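Print this article E-mail this article

Tea towel

A tea towel is a flat cloth used for drying dishes, glasses and cutlery after washing. In some households it is also used for lifting hot tins, covering dough, swatting flies, mopping up milk and wiping the faces of children, although manuals of good housekeeping recommend it for none of these. It is known as a dish towel in North America and as a drying-up cloth by people who expect others to do the drying up.

Origins

The name comes from the tea table, where a fine linen cloth was kept for pots and cups considered too good to be handled by the staff. The lady of the house dried them herself, and this was counted as a pastime. The cloths were often embroidered to match the table linen, which made them handsome and rather poor at drying anything. As factory weaving brought the price down, the tea towel moved from the parlour to the kitchen, lost its embroidery and began to be useful.

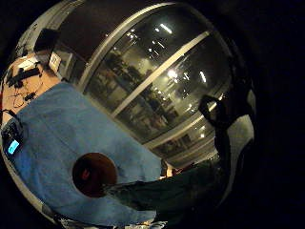 Linen remained the first choice for a long time. It takes up water quickly, dries fast on a rail and leaves very little fluff behind. It also arrives from the shop stiff as card and repels water for its first few weeks, a fault that its admirers call breaking in. Cotton is cheaper and softer and works sooner, but it sheds. The mixed cloth known as linen union was meant to join the virtues of both, and opinion is divided on whether it did.

Weaves and types

Plain weave is the commonest and is used for printed souvenir towels. Huckaback has small raised threads that hold more water. Waffle weave holds more still, shrinks badly in the wash and finishes its life a good deal squarer than it started. Terry cloth is loved by those who dry saucepans and despised by those who dry wine glasses.

Glass cloths form a class of their own. Traditionally they are woven in smooth linen with a coloured stripe or check, and often have the word GLASS running along the border as a warning to the rest of the family. The warning is seldom heeded. A glass cloth that has once been used on a roasting tin will leave a faint smear on everything it meets afterwards, and is best moved to the garage.
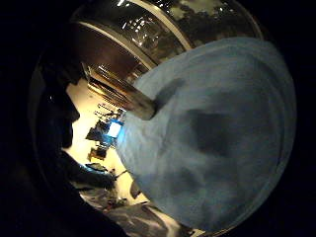 Pale blue cloth-like mass beneath a glass vessel with a metallic rim band.

The souvenir towel

The printed souvenir towel is a product of the seaside and the railway. Early designs showed piers, castles and local recipes; later ones added calendars, which gave the buyer a sound reason to buy another the following year. The Brollgate Mill, which printed towels for most of the resorts on its stretch of coast, kept a single drawing of a harbour and changed the name underneath. It was sold in 5 towns, 2 of them inland.

Many souvenir towels are never used. They are given as presents, admired, folded and put in a drawer, where they stay until the house is cleared. The Totmont Textile Museum holds more than 1,000 of them, most still creased along the shop folds, and has politely asked the public to stop sending them in.

Care

Tea towels should be washed hot and often. Fabric softener coats the threads and stops them taking up water, a fact printed on a great many labels and ignored in a great many homes. Ironing is a matter of conscience. An ironed linen towel does polish glass better than a crumpled one, but the gain is small and the afternoon is long.

In trade use the cloths are hired out, collected dirty and returned clean in bundles of 100. The laundry firm of Stuvetitz began in this way, serving hotels, and for years it marked each customer's cloths with a coloured thread in one corner. Its rival Liapis used a thread of almost the same colour. The two firms were still exchanging stray towels every May long after both had gone over to printed tags.

Other uses

A damp tea towel laid over rising dough keeps a skin from forming. Wrung out and placed under a chopping board, it stops the board sliding. Rolled up, it will keep out a draught — though never the one you are sitting in.

See also: Antimacassar; Draining board; Oven glove; Washing-up

Print this article E-mail this article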